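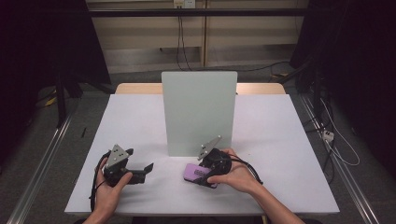
4.2. Comparación de las pinzas de mano

Figura 3. Puesto de ensayo visto desde la cámara de cabeza. La pinza derecha sujeta un bloque lavanda delante del tablero verde; la izquierda permanece a un lado.

Para la toma de demostraciones se compararon dos versiones de la misma pinza de mano, que en adelante llamamos Lellanent y Grornard por el nombre de los talleres que mecanizaron los dedos. Ambas comparten la electrónica, el encóder de apertura y el cable de datos. La diferencia está en la rigidez del dedo y en el recorrido: la versión Grornard cierra con un muelle más duro y obliga al operador a mantener mayor fuerza durante toda la prensión.

Las pruebas se hicieron con las pinzas por parejas, una en cada mano, sobre una mesa de superficie blanca y con un tablero de color verde menta colocado en vertical hacia el fondo (figura 3). Cada pinza lleva encima una placa triangular gris. El bloque utilizado tiene un cuadrado oscuro con dibujo en una de sus caras, y la tarea consistía en cogerlo, acercarlo al tablero y depositarlo junto a su borde inferior. Los operadores podían elegir la mano con la que iniciaban el movimiento, pero no cambiar de mano a mitad del intento.

Participaron cuatro operadores (B. Aranda, N. Le Roux, R. Maluleke y T. Mofokeng). Todos dispusieron de 20 minutos de práctica libre con cada versión antes de empezar a registrar. El orden de las versiones se alternó entre operadores. En total se grabaron 3116 demostraciones, de las que se descartaron 57 por pérdida de sincronía entre la cámara de cabeza y el encóder. No se descartó ningún intento por fallo de agarre; los fallos se etiquetaron como tales y se conservaron para el análisis de la sección 5.

La tasa de agarre al primer intento fue similar con las dos versiones. Las diferencias aparecieron en la fase de depósito. Con la versión Grornard el bloque tendía a girar al abrir los dedos, sobre todo cuando el operador soltaba con la muñeca inclinada, y quedaba apoyado en una posición distinta de la prevista. Con la versión Lellanent la apertura era más gradual y el giro, menor. Tres de los cuatro operadores prefirieron esta última; Mofokeng prefirió la otra por la sensación de cierre.

El cableado influyó más de lo esperado. El cable sale por la parte exterior de cada pinza y, según la postura, cae por el borde de la mesa o pasa por encima del antebrazo. En los movimientos largos hacia el fondo ejercía una tracción lateral que se aprecia en las trayectorias como una desviación de casi 7 mm en el último tramo. La desviación se midió con las dos versiones, por lo que no afecta a la comparación, pero sí a la calidad absoluta de los datos. Se probó a fijar el cable a la manga del operador con una cinta; la desviación disminuyó, aunque Le Roux indicó que la cinta le limitaba el giro de la muñeca.

En lo que sigue se emplean solo los datos de la versión Lellanent, con el cable sin fijar. Los registros de la versión Grornard se utilizan únicamente en la prueba de transferencia del apartado 5.3, donde el controlador Sinbridge se entrena con una versión y se evalúa con la otra.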